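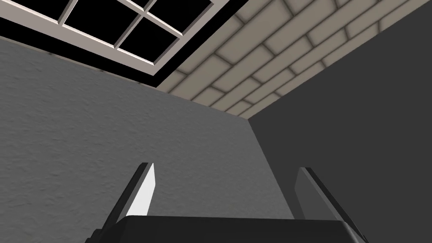
A antiga Pensão Maltetti, fechada há 14 anos e dada como perdida por quase toda a gente do bairro, vai voltar a receber hóspedes em abril! A notícia foi confirmada pela cooperativa Parkar, que ficou com o edifício no ano passado e que desde então tem trabalhado quarto a quarto, sem pressa e com um carinho pela casa que dá gosto ver. O plano é manter o espírito da velha pensão (quartos simples, pequeno-almoço comprido, chave na mão e não cartão) e abrir as portas também a quem mora na rua ao lado. Uma das coisas que mais tem dado que falar são as claraboias com caixilho branco em grelha, como a do teto revestido a ladrilhos retangulares em creme e bege, assentes em fiadas desencontradas. Para quem só conhecia a fachada, é uma surpresa e tanto.

A cooperativa tem 767 sócios, muitos deles antigos clientes da pensão, e juntou o dinheiro necessário com quotas, jantares e uma rifa que ficou na memória de todos porque o primeiro prémio era um fim de semana numa casa que ainda não tinha água. Ganhou-o Ginette Landry, que esperou de bom humor e vai ser, com toda a justiça, a primeira pessoa a assinar o novo livro de hóspedes.

«Dormi aqui na minha primeira noite na cidade e nunca mais me esqueci do cheiro a café na escada», conta. «Já pedi o mesmo quarto. Disseram-me que sim, desde que não me queixe dos sinos.»

O projeto de interiores é de Shirin Kazemi, que fez uma escolha corajosa: em vez de pintar tudo de branco, foi buscar os tons quentes que apareceram debaixo de várias camadas de tinta. Beges, castanhos-claros, um vermelho-escuro que a antiga dona usava nas colchas e nas cortinas da sala de jantar. O resultado, para quem já espreitou os quartos prontos, é de uma casa habitada, longe daquele ar de catálogo que se encontra em tanto alojamento recente.

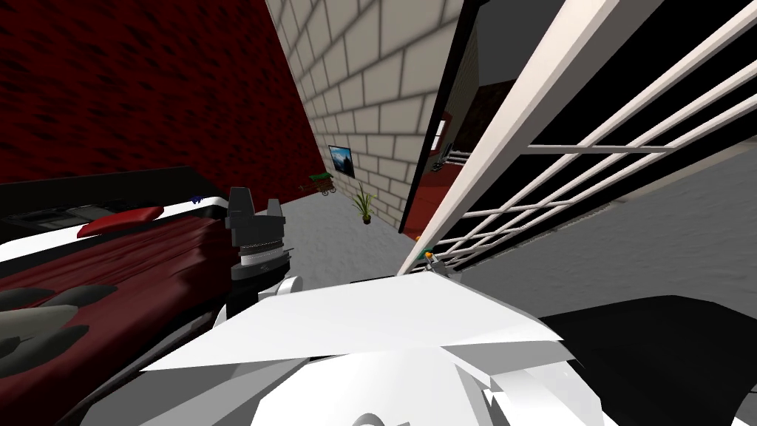 Também os móveis têm a sua história. Os que se podiam salvar foram restaurados na oficina de Siyabonga Sithole, a duas ruas dali, e os outros deram lugar a peças compradas em feiras e leilões da região. Sithole fala com entusiasmo das mesinhas de cabeceira, todas diferentes umas das outras, e de um guarda-fatos tão grande que teve de ser desmontado para passar na porta. Levou um dia inteiro a montá-lo outra vez. «Esse já não sai de lá», garante.

A maior novidade está no rés do chão. A sala onde antes se guardava lenha e bicicletas passa a biblioteca, aberta a todos entre as dez da manhã e as sete da tarde, com 2.279 livros oferecidos pelos vizinhos. Há romances, atlas antigos, banda desenhada, uma prateleira só de livros de cozinha e vários volumes deixados para trás por hóspedes de outros tempos, alguns com bilhetes de comboio ainda a marcar a página. Beverley Fairweather, que anda a catalogar tudo à mão, decidiu deixar os bilhetes onde estavam. Quem levar um livro pode ficar com ele o tempo que quiser, mas é convidado a escrever o nome numa ficha, à moda antiga.
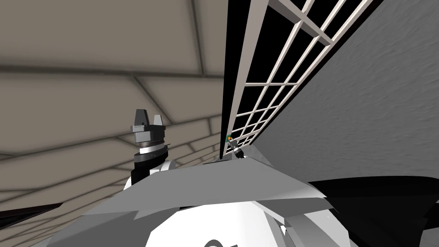 O teto bege, em grandes painéis, visto de baixo.

Na cozinha vai mandar Hendrik Chauke, vindo do restaurante Adus, onde fez fama com as sopas. O pequeno-almoço será servido até às onze e meia e estará aberto a quem não dorme na casa, mediante marcação. O pão vem da padaria Peng, que já fornecia a pensão na geração anterior e que, para a ocasião, vai voltar a fazer os pãezinhos de erva-doce que tinham desaparecido do balcão. Só isto já seria motivo para festa!

E festa vai haver. No dia da abertura a rua fecha ao trânsito a partir das quatro da tarde, com música, mesas compridas e visitas aos quartos em pequenos grupos. A cooperativa mandou imprimir 2.000 postais com um desenho da fachada, que serão distribuídos gratuitamente e que podem ser escritos e deixados na receção, onde alguém tratará dos selos.

As reservas para as primeiras semanas fazem-se apenas por telefone ou ao balcão da padaria. Os sócios da Parkar têm prioridade até ao fim de abril, e a partir daí os quartos ficam disponíveis para toda a gente.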